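自己动手做机器人,请先学会收桌子

我在共享工坊里待得越久,越觉得“动手做机器人”这句话有点误导人。它让人想到焊锡的烟、深夜的灵感、一只机械手在晨光里缓缓张开五指。至于有多少个晚上花在找一颗拧到一半就滚进柜子底下的螺丝上,招新海报上一个字也没有。海报是我写的,所以这笔账也该算到我头上。

我们工坊叫Jodlow,在一栋老厂房的二楼,楼下是做窗框的,下午三点前后必然开锯。名字怎么来的已经没人说得清,有一派坚持是某个地名,另一派坚持是创办时营业执照上的笔误。2023年11月11日那天晚上,别人在抢打折的洗衣液,我们在二楼给双臂台子重新走线,走完发现左右两边的线标贴反了。有人提议干脆把左臂改名叫右臂,这个提议得到了比它应得的更多的支持。

说正经的。我想替一种不太体面的观点辩护:在家里或者工坊里做机器人,最值得花钱花时间的部分是桌子。机械臂、灵巧手、控制器,这些当然要有,也当然贵。可是一个项目能不能撑过第一个月,多半看那张桌子收拾得怎么样。

我知道这话听上去像我母亲。

先讲桌面。我们的第一版台子叫Sokar,桌面用的是光板,白的,看着很有实验室气质。灯一开,满桌反光,视觉程序把一块光斑认成了物体,手就很认真地去抓它,抓了整整一个晚上,态度比我们大多数成员都端正。后来换了一张灰色的板,反光少了,又碰上另一个毛病:东西放上去会滑,圆的会滚,手指尖刚碰到,目标就走了。我们为此写过一段补偿代码,41行,注释比代码长,语气一句比一句激动。最后解决问题的是一块绒布。绒布是在布料市场的尾货堆里翻到的,老板问做什么用,我说铺桌子,他说铺桌子用不着这么好的,我说我这张桌子情况特殊。

那41行代码后来删了。删的时候有人很舍不得,我能理解,毕竟写它的人就是我。

这里面有个教训,我们这一行的人特别不爱听:很多看起来属于软件的问题,归布料市场管。做软件的人遇到麻烦,第一反应是再写一点软件;做硬件的人遇到麻烦,第一反应是再加一个支架。肯蹲下来看看桌腿是不是有一条短了的,往往是来蹭咖啡的那位。

再讲背景。家里做机器人的人最容易低估的就是背景。我在自家客厅里搭过一套小的,单臂,夹在餐桌边上。识别效果白天和晚上完全是两回事,查了两个星期,查出来是窗户。又过了几天,效果再次变坏,查出来是我爱人换了一块桌布,上面印着柠檬。我没有资格提意见,那本来就是餐桌。七月里那套东西搬去了工坊,客厅恢复了客厅的身份,我们家的关系也恢复了一部分。工坊里可以挂帘子,深色的,打褶的,往那儿一挂,窗户、楼道、探头探脑的邻居就统统不存在了。帘子的价钱和一个好一点的深度传感器没法比,可它从来不需要更新驱动。

然后是道具。抓什么,这件事比想象中难商量。网上的演示爱用积木,方方正正,颜色喜人,哪只手来了都抓得住。我一向觉得拿积木证明手巧,跟拿白米饭证明厨艺差不多。日子里的东西没有这么配合。牙膏是软的,一头扁一头圆;纸卷会自己散开;细棍子贴着布,指头没处下嘴;小刷子一面是毛一面是柄,从哪头下手都像是占了它便宜。我家浴室和厨房的抽屉,就是一套现成的考卷,出题人是生活,没有标准答案,也没有人批改。

当然,用日用品也有代价,代价是人们进门时的表情。做窗框的师傅上来借卷尺,看了一会儿桌子,又看了一会儿我们,问:你们这是要开杂货铺?我解释说是在做抓取。他点点头,说他家小孩一岁的时候也这样。

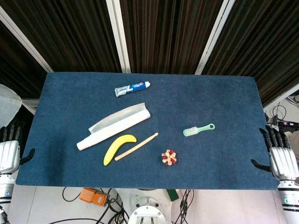
牙膏、纸卷、香蕉玩具、细木棍、薄荷绿的小刷子、拼插木球,深蓝绒布上就摊着这些,左右各候着一只手。说实话,比起许多号称智能的展台,我更信任这样一张桌子。它摆出来的都是麻烦。那颗木球尤其不好对付,四面八方都伸着小木条,哪个方向看都像是把手,哪个方向捏都未必是。

Agnes Strand对此不以为然,她说我把桌子抬得太高了,桌子再整齐,地上的线还是一团,真让整个项目停下来的从来是线;她在自己车库里做了一台叫Lauritsen的小车,停摆过5次,每次都是接头松了,跟桌布、帘子、香蕉没有半点关系,与其写文章歌颂绒布,不如先把线槽买了。

她说得对,这让我很难受。线确实是我这套理论里的一个窟窿。我可以辩称线也属于“收拾”的范畴,于是她的反例其实支持我的论点,不过这种辩法我在别人身上见过,样子不大好看。所以我老实承认:桌面归桌面,地面归地面,我管了前者,后者一直在等一个有责任心的人。线槽列进采购单已经很久了,每次都被更激动人心的东西挤下去,上一次把它挤下去的是一台二手的Jenon电源,买回来2台,好的那台至今没舍得用。

但她的话里有一点我要还一句嘴。接头松了,你知道是接头松了,晃一晃,插回去,世界重新运转。桌子的毛病却不吭声。布起了球,灯换了个位置,有人把玩具放回去的时候换了个朝向,机器照样动,日志照样绿,只是成绩一点一点往下掉,掉到你开始怀疑算法,怀疑数据,怀疑当年为什么没去学会计。线出了事是急病,桌子出了事是慢性病,两样都得治,慢性的那种更容易拖。

所以对想在家里开工的人,我的建议很土。预算如果有100份,先拿出几份买布、买帘子、买一盏位置能固定住的灯,顺便听Agnes的,买线槽。台面上每样东西都想想它平时住在哪个抽屉里,用完了送回去,牙膏尤其要送回去,家里人会找。至于机械臂,晚一个月买也不要紧,它到货的那天你会高兴得什么都不想收拾,趁它还没到,先收拾吧。

线槽的链接我已经发到群里了,运费谁出,还在讨论。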